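Collectors' Notes: A Tamden Exhibition Medal Comes In

June 15, 2023

Lot 287 in the August sale is a bronze medal from the Tamden Industrial Exhibition, and it has already brought more mail than anything else we have listed this year. Several members asked for more detail than the catalog card has room for, so the full notes are printed in this issue.
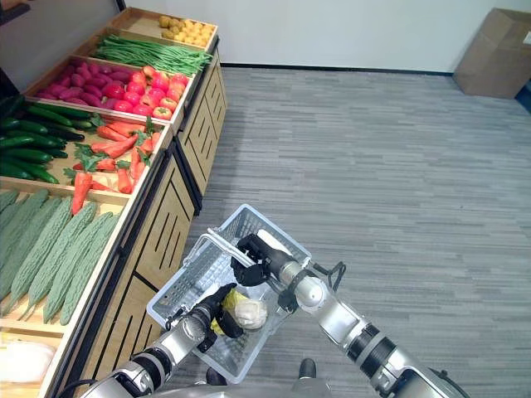
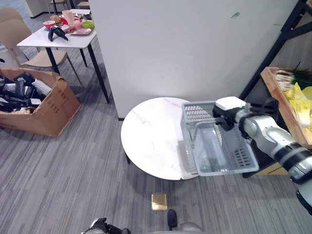 Baskets, in both pictures.

The medal is round, struck on both sides, and was made without a loop. Someone added one later, then took it off again. There is a small patch of solder at the top of the rim, which can be felt with a fingernail but does not show when the piece is viewed from the front. The front has the main exhibition hall with its two towers and the word TAMDEN under the steps. The back has a wreath, a blank panel for the winner's name, and the line "For Merit in Manufacture."

The panel on this one is engraved to the Nurka Lamp Works. Most of the medals we see were never engraved. The engraving is neat and the letters are worn to the same degree as the wreath around them, so we believe it was done at the time and not added by a later owner.

According to the printed list of awards, 1,817 bronze medals were given out, along with 100 silver and 30 gold. Silver medals come up every few years. We have handled one gold, and it had been cleaned badly. The bronzes are not scarce, but they were handed to working firms and many were screwed to office walls or carried in pockets. Clean ones with no holes are harder to find than the total would suggest.

Condition: good very fine. There are two small edge knocks on the lower right side and a light scratch across the sky above the left tower. The color is an even medium brown. It has not been polished, and we ask the next owner to leave it that way.

The box is included. It is the correct type, with a dark blue cover and a fitted tray, but the hinge has split and the silk in the lid is stained. The maker's name inside the lid reads Gökçe. Boxes by this maker turn up with medals from at least two later fairs, so we can't say for certain that this box and this medal started out together. The medal fits the tray with no play.

Nusrat Jadoon looked over the lettering for us and compared it with the three engraved examples in her own collection. Two of hers use the same style of capital R, with the long leg. She thinks all of them were done at a counter on the exhibition grounds. If any member has an engraved bronze with a different style of lettering, she would like to see a clear photo or a pencil rubbing.

Viewing is by appointment in the Prastudard reading room. Please handle the medal by the edge and leave the box on the table, as the hinge will not take much more opening. Mail bids need to include the lot number and your member number. Bids sent without a member number were set aside last time and a few people were disappointed.

A correction to the last issue: the souvenir spoon on page four was listed as silver. It is silver plate. The buyer has been told and has decided to keep it.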